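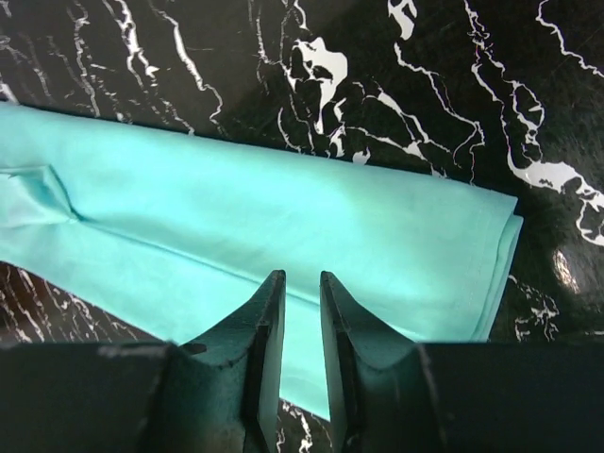
4. Cloth folding: setting up your first run

By now the arm is bolted down and homed, and the wrist camera is giving you a picture (section 3). This is the part most people join Pretdale Robotics Club for! Cloth is floppy and different every single time, so be patient with it and enjoy it.

You will need
- one turquoise practice cloth from the Arska box
- the club laptop, with the Boutros control program open
- a partner, who keeps a hand near the stop button

Laying out the cloth

4.1 Wipe the marble-patterned worktop and let it dry. Crumbs show up beautifully on the wrist camera, and the grip finder loves them.

4.2 Fold the cloth by hand into a long strip and lay it across the worktop. A slant is fine. A small wrinkle is fine too, and once you've had a few good runs we'd encourage you to leave one in on purpose.

4.3 Turn the strip so that the hem side faces the gripper.

Lining up the gripper

4.4 In Boutros, choose Jog and set the speed to 80. Leave it there until you have your training card signed by Rima or Karim.

4.5 Bring the arm over the cloth and open the fingers. Move in slowly until both fingertips sit at the lower edge of the cloth on the camera view, with a strip of fabric showing in the gap between them.

4.6 Check that closing the fingers would pinch the hem. If they would close on bare worktop, back off and try again.

4.7 Press Save Pose and give it a name you'll recognise next week. (We have a great many poses called "test".)

CAUTION: Keep fingers, sleeves and lanyards out of the gap between the gripper fingers whenever the arm is powered.

CAUTION: Never jog downwards with the fingers touching the worktop. If you see error 181, press stop, lift the arm by 3 mm and clear the message.

Your first pinch

4.8 Set the hold time to 500 ms and press Close.

4.9 Raise the arm a little and look at how many layers came up. One layer or the whole stack, write it in the logbook either way. Samira uses those notes to tune the grip settings, and the odd results are her favourites!

Note: Glare from the polished worktop can confuse the grip finder. Tilt the lamp away and run Find Edge again.

Carry on to section 5 to record a full fold.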